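Trarkier opens its Clirthorpe workshop to neighbours, schools and local firms

Clirthorpe, Dec 10, 2021 – Trarkier, the computer repair and reuse company, welcomed 828 visitors through its doors this month for the first open day it has ever held at the Clirthorpe workshop. Families came, retired engineers came, a whole sixth-form electronics class came with their teacher and their packed lunches, and a good many people who had simply walked past the building for years and wondered what went on inside came too. We are very grateful to every one of them.

The main attraction was Plarkodard, the robot cell that Trarkier has been building up over the past 14 months to help with one of the slower parts of its trade: opening up used desktop computers, working on the parts inside and getting each machine ready for another spell of useful life. Demonstrations ran throughout the day in the Montoya Room, which most of our staff still call the old packing hall, and they proved so popular that the team added two extra sessions in the afternoon.

Lihua Ye, who leads the Plarkodard project, gave the talks herself, and anyone who has met Lihua will know that she does not like to hurry an explanation. Each session was meant to last half an hour. Most of them went on a good deal longer, as visitors asked how the arm finds its way around the inside of a case, what happens when a part is stiff, and whether it could be persuaded to do something about the state of their own computer at home.

"People expect a robot to be very fast and very sure of itself," said Lihua. "Ours is careful. A memory module is a small thing, and it has to be held in the right place and pressed or pulled in the right direction. My grandmother taught me to sew, and I think of it that way – you look, you line it up, and then you move. I was so pleased that the children had the patience to watch."
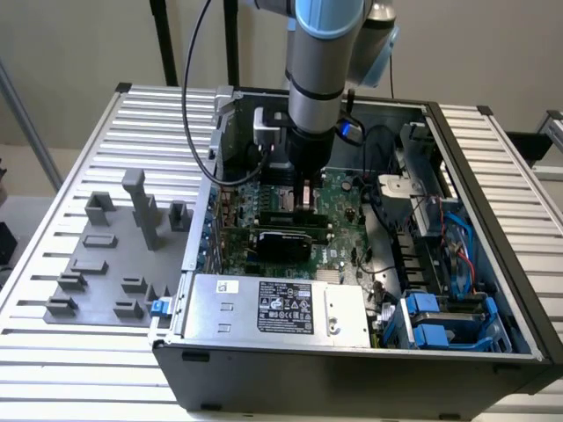
The Plarkodard arm at work inside a desktop tower, its gripper just above the memory slots.

Desktop computers were chosen for the project because they reach Trarkier in such variety. Two towers that look alike from the outside may be laid out quite differently once the side panel is off, with cables running wherever the last person to work on them happened to leave them. People are very good at coping with that sort of thing and machines have generally been rather poor at it, and much of the team's effort has gone into closing the gap a little.

Visitors were also invited to try the job by hand at a row of seven benches set up along the corridor, where our technicians were kept busy handing out screwdrivers and encouragement in equal measure. The youngest person to fit a memory module without help was given a round of applause and a Trarkier mug, and has since written us a very nice letter.

Apinya Chareonsuk, workshop manager at Clirthorpe, said the day had been a long time coming. "We have talked about doing this ever since we moved in, and there was always a delivery or a deadline in the way," she said. "In the end we just put a date in the diary and told everybody, so that we couldn't wriggle out of it! What I enjoyed most was hearing our technicians talk about their work to people who really wanted to know. Quite a few visitors asked whether the robot would be taking over from them. I told them what I tell the team – we have far more computers waiting than we have hands, and I would like the people here to spend their time on the repairs that need some thought."

Tea and cake were served all day in the canteen, and the collection tins by the urn will go towards refurbished computers for schools in the area. The final amount is still being counted and will be posted on the noticeboard at reception.

Trarkier plans to hold a second open day next year, and smaller group visits to the Montoya Room can be arranged before then. Schools, colleges, clubs and local businesses are all welcome, in groups of up to 14. Visits last two hours, including time at the benches, and there is no charge. Please ask for Apinya Chareonsuk at the Clirthorpe reception desk, and do mention any access needs when you book so that we can have everything ready for you.

About Trarkier
Trarkier repairs, refurbishes and resells desktop computers for homes, schools and small businesses. The Plarkodard project is based at its Clirthorpe workshop.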